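[floor-changes] Re: bench 2 and the bucket job
From: Tamer Zoubi
To: floor-changes list

Typing this between loads so excuse the mess. Aroha asked good questions Saturday and got three "me too" replies and no answers, so I'll try. Her mail first, trimmed a bit, mine under it.

Aroha Stubbs wrote:
> Read the notice on the door by the time clock. It says the
> Grurkik arm is coming to the Whitlock shop "to support the kitting
> team" and that's all it says. Support how? I have been on that
> bench a long time and I would like to know what I'm doing in
> December.
>
> What I want answered, in whatever order:
>
> Who fills the buckets. Who carries them. If the arm only does the
> lift from tray to table then one of us is standing there feeding
> it all shift, and that is a worse job than the one I have now. I
> worked next to the old strapping machine at Rillus and that's
> exactly what happened, you ended up running at its pace.
>
> What happens to the rate. Right now a kit is counted when I say
> it's done. If the arm's log counts it then every time I stop to
> find a missing fastener I look slow.
>
> Does anybody get trained to fix it or do we call Stonen each time
> and wait.
>
> And is the bench going to be laid out for it or for us. I'm five
> foot one. I don't care how far it can reach.
>
> Not against it. My wrists would be glad of it. I just want to
> hear it from a person and not off a door.
>
> Aroha

OK. I'm not management, I got put on the setup group with the two Stonen people and I've sat in on the sim sessions at their office. So this is what I know, and where I don't know I'll say.

Buckets first. The job they're building is the bucket and the yellow tray, nothing else for now. Arm grabs it by the wire handle, same as you would. In the sim they have a table with the arm at the right hand end and a few shelf items sitting around as stuff to stay clear of.
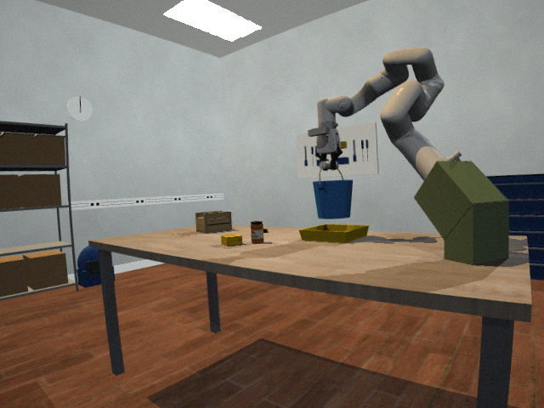

Sim bench with the bucket held above the yellow tray. Arm base at the right end of the table.

Walls and shelving in there are Stonen's generic shop, not ours. Don't go looking for where our door is. The bit that is meant to match is the reach and the height of the top, and I'll get to the height.

Filling: stays with us. They were clear on it and I made them say it again. Parts get picked by hand and go in the bucket by hand. The carry is where it gets fuzzy. First plan had a person setting each bucket on a mark for the arm, one at a time, which is Aroha's Rillus story all over. I said so, in about those words. Second plan is you load up a row of them whenever suits you and the arm works through the row while you pick the next lot. Much better I think – you're ahead of it, it's not ahead of you. That's the plan as of now. It isn't signed. If you care about this one say so on the list this week, I can forward the whole thread and it counts for more than me grumbling in a meeting.

Weight: they're asking for a cap on what goes in a bucket. Grams figure was 2,000 and I think that's with the bucket included but need to check. Our heavy kits go over that easy. So the heavy ones either get split over two buckets or they stay manual, and if they stay manual then the arm takes the light work and leaves us the stuff that hurts. Aroha's wrists get nothing out of that. I raised it, it got written down, no answer yet. This is the one I'd push on hardest.

Rate. I asked, and yes there's a log, it records every pick and every stop. What I was told is the log is for maintenence and won't be used for the kit count. Told, not shown. I want that in writing before it goes live and I've asked for it in writing. There are 39 kit types on the current sheet and they don't take anywhere near the same time, a single number off a machine would be garbage for half of them.

Next one is from the other view they keep up on the screen, looking down on the table.
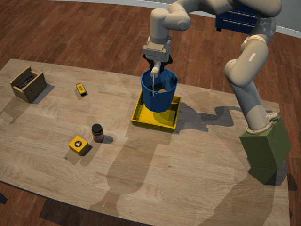
Same sim from higher up. Bucket on the handle grip at the tray, crate and small items on the left half of the table.

The look-down one is the more use for talking about layout. Look at how much table is left over on the crate side. That's what I'd want as ours: parts, paperwork, elbows. Base is on the right so the person side would be left, and whoever's left handed should speak up now, I can think of two of you.

Also in there, the jar and the small yellow boxes. In the sim they're obstacles. On a real bench they're your grease and your labels and your phone and whatever else you put down without thinking. Stonen want a taped line with nothing of ours past it. Fine by me but then we need a shelf, we can't lose that much table and get nothing back. Asked for a shelf at the left end. Was told "shouldn't be a problem" so who knows.

Height. Table in the sim is one fixed height and I asked what it was and they had to look it up, which tells you how much thought went in. The person side can be a seperate bench butted up to it, adjustable, like the ones in returns. Aroha if you can come by bench 2 before lunch and stand at it with me I'll measure where your elbows are and send that. Anyone else short or tall, same offer. Takes no time.

Fixing it. Two people from kitting get the operator course, paid hours, and that covers clearing a dropped bucket, restarting, changing the finger pads. Anything past that is a Stonen call. No sign-up sheet yet. I'd like it to be people off the bench and not leads. I said it twice so they're probably sick of me.

What happens when it drops a handle: it stops, light comes on, someone clears it. How often, no idea. The sim isn't going to tell us much there, a wire handle on a screen behaves a lot better than ours do. Half of ours are bent. I've offered to bring them a box of our worst buckets.

Jobs. I know that's what everyone wants to ask. The line I got is no cut to kitting head count from this, hours as they are now through December. After that they wouldn't say and I wouldn't believe them if they did. The extra time is supposed to go into the returns backlog, so some of you may get asked to cover over there. Ask what rate you'd be on before you say yes.

Things I still owe the list:

the bucket weight answer
log thing in writing
shelf
date for the operator course
whether the guard is a fence or a light curtain (changes where the carts go)

Next sit-down with Stonen is 2 pm, break room, day to be confirmed, I'll post it. They said bench people are welcome so please come, it'd be nice not to be the only one in there with dirty hands.

Also whoever has the long tape from bench 2 I need it back.

Tamer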